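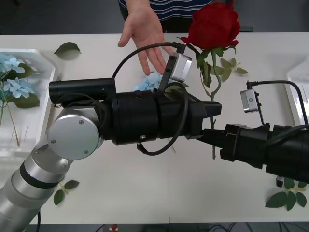
BOKBY, April 2019 - Clurkel Stem Stand, set-up guide, section 4: Standing a single stem

Read the whole section first. The carton promises "a perfect stem every time." We would not go that far.

1. Put the stand on a flat table and press on each side. If it rocks, move it. Folded paper under one edge works for an afternoon at best.

2. Hold a rose by the stem, well below the bloom. Strip any leaves that would sit inside the slot and leave the rest alone.

3. Lower the stem straight down until it stops. Do not twist.

CAUTION: Check real roses for thorns before you grip.

4. Let go slowly. A heavy bloom on a long stem may lean whatever the carton says - shorten the stem and try again.

NOTE: Artificial leaf stems often have knobby joints. Seat the stem with the joint above the slot, then bend the leaves outward by hand. Toothed edges snag on sleeves.
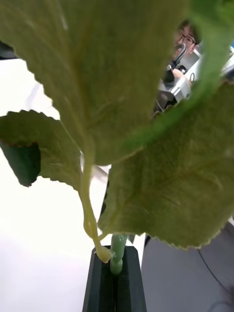
Krūmiņa writes that the bending advice is too hopeful, and that her leaves had drooped again by morning. We can't rule that out. Bend a little past where you want them and check the next day.

5. Wipe dust off artificial leaves with a dry cloth, undersides too. We have yet to see a leaf spray that earns its price, including the Nekard one.

For replacement stands, quote part 152.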